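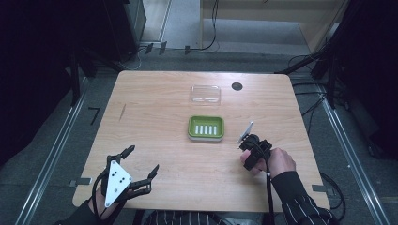 비누 받침 밑에 물이 고이는 것이 제일 싫다고, 욕실 정리 게시판에 어느 이용자님이 쓰셨습니다. 매일 닦아도 다음 날 아침에 또 미끄럽다고 합니다. 같은 고민의 문의가 많아서 자주 받는 질문을 한 곳에 모았습니다. 저는 한국어가 모국어가 아니라서 표현이 조금 딱딱할 수 있습니다. 이해해 주시면 감사하겠습니다.

Vevton 생활용품 안내 / 자주 묻는 질문
비누 받침과 투명 보관 용기

비누가 빨리 물러집니다. 어떤 받침을 골라야 합니까?
비누의 바닥 면에 공기가 통하는 받침을 권해 드립니다. 초록색 받침처럼 안쪽에 흰색의 짧은 살이 한 줄로 올라와 있으면 비누가 바닥에 넓게 붙지 않습니다. 평평한 접시 모양을 이미 쓰고 계시면, 사용 후에 비누를 세워서 두는 방법도 있습니다.

받침은 얼마나 자주 씻어야 합니까?
일주일에 한 번이면 보통 충분합니다. 가족이 많은 집은 두 번이 좋습니다. 안쪽 판이 분리되는 제품은 판을 먼저 빼 주십시오. 분리가 되지 않는 제품을 힘으로 당기면 테두리가 휘어질 수 있으니 주의해 주십시오.

살 사이에 굳은 비누는 어떻게 제거합니까?
따뜻한 물에 10분쯤 담근 다음 오래된 칫솔로 살의 방향을 따라 문지릅니다. 칼이나 철 수세미는 사용하지 마십시오. 흠집이 생기면 그 자리에 비누가 더 잘 낍니다.

끓는 물로 소독해도 됩니까?
플라스틱 제품은 안 됩니다. 물 온도는 80도보다 훨씬 낮게, 손을 넣을 수 있는 정도로 해 주십시오. 식기세척기도 제품 설명에 가능하다고 쓰여 있을 때만 사용해 주십시오.

투명한 용기에 비누를 보관해도 됩니까?
새 비누, 포장된 비누는 괜찮습니다. 쓰던 비누는 완전히 말린 후에 넣어 주십시오. 젖은 채로 뚜껑을 닫으면 용기 안쪽이 뿌옇게 되고 냄새도 납니다. 뚜껑이 없는 용기는 서랍 안에서 사용하시면 먼지가 적습니다.

투명 용기가 뿌옇게 되었습니다. 다시 맑아집니까?
원인이 물때라면 구연산을 조금 녹인 물로 닦고 잘 헹구십시오. 부드러운 천으로 물기를 닦으면 자국이 남지 않습니다. 원인이 잔 흠집이라면 원래대로 돌아가지 않습니다. 이 점은 죄송하지만 교환 대상도 아닙니다.

나무 테이블 위에 받침을 바로 놓아도 됩니까?
짧은 시간은 문제가 없습니다. 오래 두실 때에는 얇은 천이나 코르크 판을 밑에 깔아 주십시오. 밝은 색 나무는 물 자국이 쉽게 보입니다. 또 받침이나 용기를 밀지 말고 들어서 옮겨 주십시오. 상판에 가늘고 어두운 흠집이 한 번 생기면 닦아도 없어지지 않습니다.

전선 구멍이 있는 책상에서도 쓸 수 있습니까?
쓸 수 있습니다. 다만 구멍에서 떨어진 곳에 놓아 주십시오. 구멍 아래에 멀티탭이 있는 집이 많고, 받침의 물이 그쪽으로 흐르면 위험합니다.

받침과 용기를 함께 정리하는 좋은 순서가 있습니까?
먼저 테이블 위에 전부 꺼내고, 마른 것과 젖은 것을 나눕니다. 젖은 것은 수건 위에 엎어 둡니다. 마른 용기에는 여분의 비누를 넣고, 받침은 마지막에 욕실로 가져갑니다. 저는 저녁 8시쯤에 이것을 하고 다음 날 아침에 제자리에 놓습니다.

Marwat 받침의 안쪽 판만 따로 살 수 있습니까?
네, 부품 번호 235로 주문하실 수 있습니다. Clesix 제품의 판은 크기가 달라서 맞지 않습니다. 주문 전에 바닥의 표시를 꼭 확인해 주십시오.

답을 찾지 못했습니다.
문의 게시판에 글을 남겨 주십시오. 지금까지 올라온 질문이 1,248개 이상이니 먼저 검색을 해 보시는 것이 빠를 수 있습니다. 답변은 오전 10시부터 순서대로 드립니다. 10월에는 재고 조사 때문에 답변이 하루 늦을 수 있습니다.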